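Subject: Re: [cell-users] Keeping the bin task in the Mikeston set
From: Ivars Kairys

Gunnel Backlund wrote:

> I'd like us to keep the bin task as it is. It is short, anyone can
> drive it after a morning's practice, and we already have 1,300
> demonstrations of it. If the policy can't learn from that many it
> won't learn from more. Two arms, one tray, one tool. I don't see
> what there is to argue over. Can people say yes or no by the end
> of January so Montserrat can start the training run?

No from me, and I'll try to say why without going on for pages.

I spent most of yesterday afternoon going through recordings. The number is fine. What bothers me is what we think those recordings teach. Everyone who drives the arms by remote control can see the whole surface, knows what a screwdriver is, and has already decided which hand will do the job before either arm moves. None of that ends up in the joint angles. What ends up there is one arm going somewhere and the other one staying out of the way, and we call it a two-arm task.

Take a moment like this one, with the screwdriver lying across the tray, handle to the lower right:
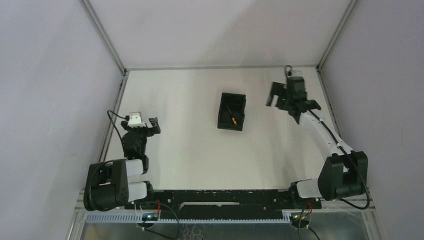
Mikeston Handling Group — Teaching & Teleoperation

The left arm is tucked in and the right one is reaching out towards the back corner. Is that a choice the operator made about the tool, or is it just how that person likes to drive? I can't tell from the picture and I doubt the policy can either. I-hsuan drives with the left arm parked nearly always. I go the other way. Mix the two of us in one set and the average of our habits is an arm that hesitates over the middle of the tray.

I said much the same when we did the Prosa trials and was told more data would smooth it out. It didn't. We ended up throwing away 50 of my own runs, and those were the careful ones.

Then there is hand guiding, which Gunnel's note leaves out. I know it is slower and your wrists ache after an hour of pushing the arms about. But when you hold the arm yourself you feel the tray push back, and you stop. With the remote handles you get no feel at all, so people hover, creep down, hover again. Most of the length of a typical run is hovering. We are teaching the robot to be nervous — and then scoring it on how quickly it finishes.

The other half of my complaint is the bin with nothing round it. One small black bin near the middle of a white table, slightly turned, grey walls on three sides.

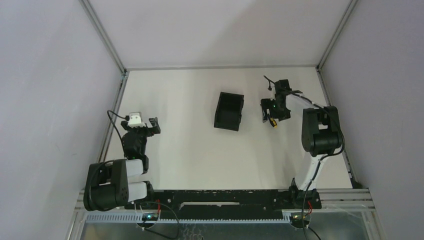

Drahomíra Polák replied off-list that a plain table is the point, that you start with the easy case and add clutter once the arms can manage it, and that she would sooner have a dull set she can trust than a messy one she has to explain. Fair enough as far as it goes. My worry is that we never do get round to the clutter. The Giltum set was also meant to be the easy case.

So what I'd want before the training run:

- four operators, each doing the same starts, with the name logged against every run
- a written rule for which arm goes first, or a note in the log that there isn't one
- a small batch by hand guiding, same bin, so we can compare
- the bin shifted properly between runs, not nudged

If that can't be done by the end of January then train on what we have, but please don't put "two-arm" in the title of the report.

Ivars

3 comments

I-hsuan Huang
I do park the left arm, guilty. Nobody ever said which one to use. Happy to redo a batch if there's a rule.

Montserrat Goicoechea
Operator names are in the Mockus logs for the later runs, missing for the early ones. I can split by operator without any new recording. Would that do for a start?

Gunnel Backlund
Hand guiding in that cell means leaning over the rail with your arms in view of the cameras. How do you propose to compare the two?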